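Tidenlow Begins Home Trials Comparing Finger Pads on Hand-Held Grippers

06/11/2019

Tidenlow has started a new round of home trials to learn which finger pads work best on small, shiny and badly behaved objects. We are very excited about this one! The work takes place in ordinary bedrooms, on soft beds with wrinkled sheets, where nothing stays flat for long.

Each session uses two hand-held grippers working over the same shallow box of hair accessories and small packets. Testers pick, hold and release items while the team notes slips, pinched wrappers and missed grabs.

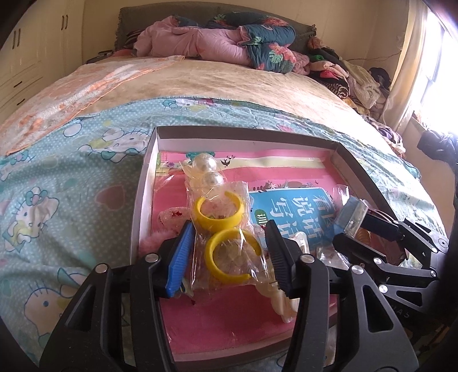

Ribbed blue and black finger pads close in on two yellow hoops in a clear bag during a Tidenlow home trial.

"Clear plastic is wonderful test material," said Sebastián Painemal, who leads the trials. "It folds, it shines, it slides away from you. I could watch people try it all day."

The full plan covers 158 picks per home in 13 homes, with every item tried on bare fabric as well as in the box. Results will be shared with Misidov and Tratevari, our partners on linkage design and controllers. 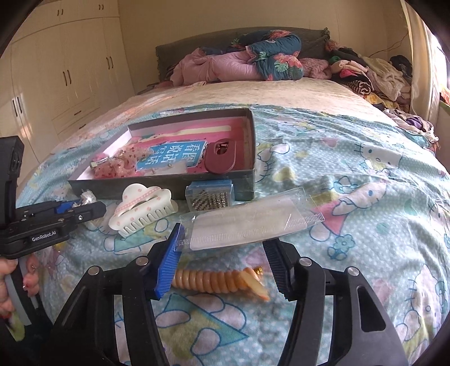
Coiled hair ties have become a team favorite because the ridges give the pads something to catch on, and claw clips are close behind. Thin sleeves are the hardest so far, and Adelino Rebelo is already sketching a softer pad for them.

A first comparison of the pads is due in April, after about 5 more weeks of sessions. Labs that would like to suggest objects for the box can write to the Tidenlow trials desk.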